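Newsletter > Workshop News > Robotics

Block-pushing data collection passes the halfway mark

The robotics group at Rorholm has been recording demonstrations for its tabletop pushing project since September, and the first full batch is now ready to share with our partners at Sullham. The batch holds 54 hours of recordings. The plan calls for more before the winter break, and the remaining sessions are already on the calendar.

The task is simple to describe. A person steers the arm by hand controller and pushes plastic blocks on a board to match a short written instruction, such as "move the green star next to the blue cube" or "separate the two cylinders." The arm has no fingers to close. Everything is done with a single rod, so the operator has to think about which side of a block to touch and how hard to lean on it. Round pieces roll off the contact point and turn in ways that new operators don't expect. The star shapes catch on their neighbors.

Each session runs 20 minutes, followed by a break. We tried longer sessions in the spring and the recordings got worse toward the end, with a lot of overshooting and long pauses. Operators now work in pairs and trade places at each break. The one who isn't steering reads the instructions and notes anything that should be thrown out later.

Instructions are written after the fact for part of the data. Someone watches a recording, picks a start and an end point, and types what the arm did in between. This has given us a much wider range of wording than the original list, which had only 71 sentences. People say "nudge," "slide," "scoot" and "bring over" for much the same motion, and we keep all of them.
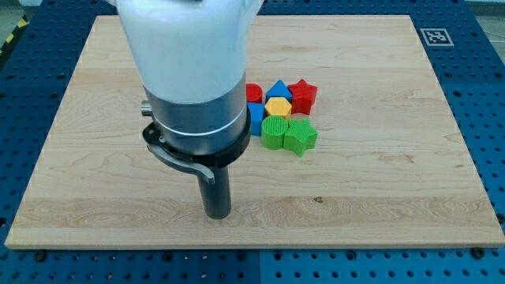

By the Vahidi Lab desk

Tight groups of blocks remain the hardest starting layout. With the pieces packed close together, pushing one usually moves the others, and the operator often has to open a gap before doing what the instruction asks. We are keeping those recordings in full, including the clumsy ones, so that the model sees how a person recovers from a bad push. Only recordings with a dropped block or a lost camera signal are removed.

Training runs on the new batch start in December. The Grikano software, which lines up the arm positions with the video, has been updated to version 2, and older recordings will need to be converted before they can be used alongside the new ones. Partners who already have the spring files should wait for the converted set. Evening sessions still have open places for operators. Training takes one afternoon, and sign-up is at the front desk until 5 p.m.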